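Shoe rack

A shoe rack is a piece of furniture for keeping footwear off the floor, usually near a door. Few household items do so much in so little space! The simplest are two or three open shelves; grander ones, like the Eson hall stand, have a bench on top.

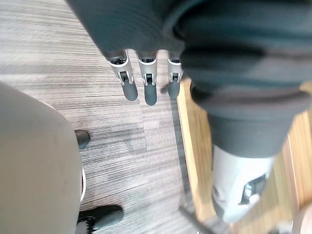

Floors matter more than buyers expect. A metal frame with narrow feet can mark wood-grain flooring, so many racks come with felt pads or rubber caps.

Frames of black metal with wooden shelves are a favorite, and a raised board at the back of a shelf is a lovely touch, as it keeps shoes from sliding against the wall. Slides suit open shelves especially well: they can lie flat, lean, or stand on their heels, and a pair kept that way takes up surprisingly little room. 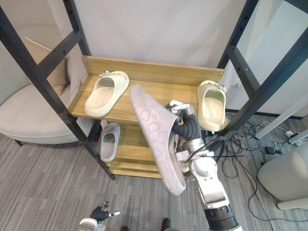
Should slides be stored flat or upright?
Flat is best for soft foam, which can bend if it leans for months. Upright is fine for pairs worn every day.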